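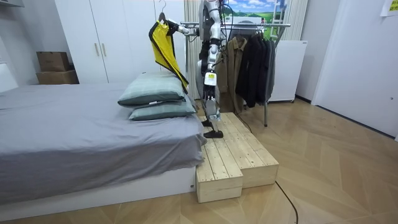 Last modified: February, 13:04

Subject: Re: Stangate season 4, where is it streaming?

Hi all,

Velimir Softić wrote:
> Does anyone know if Stangate is up anywhere yet? I finished
> season 3 last night and the cliffhanger is killing me. My
> sister says Riston has it but I can't find it in the search.

Your sister's right, it's on Riston! The search is just terrible. Type "Stangate" and you get the old movie and a baking show, so go in through the Drama tab and scroll down past Dudville (which I gave up on, sorry to the fans here). All the new episodes are there, and the first one runs 70 minutes, so maybe don't start it at midnight like I did.

No spoilers, but they do pick up right on the bridge, and the ferry captain gets way more to do this time. I'm less sold on the new detective. He mumbles! I had subtitles on by the second episode and kept them on.

Do you need to have seen Tang first? I'd say no. There's one scene in a diner that will mean more if you have, but my husband never watched it and he followed along fine.

One thing I'm still hunting for is the song over the end credits of the opener, slow piano, woman singing. If anybody has a title, please post it, I've had it stuck in my head since breakfast.

Marcy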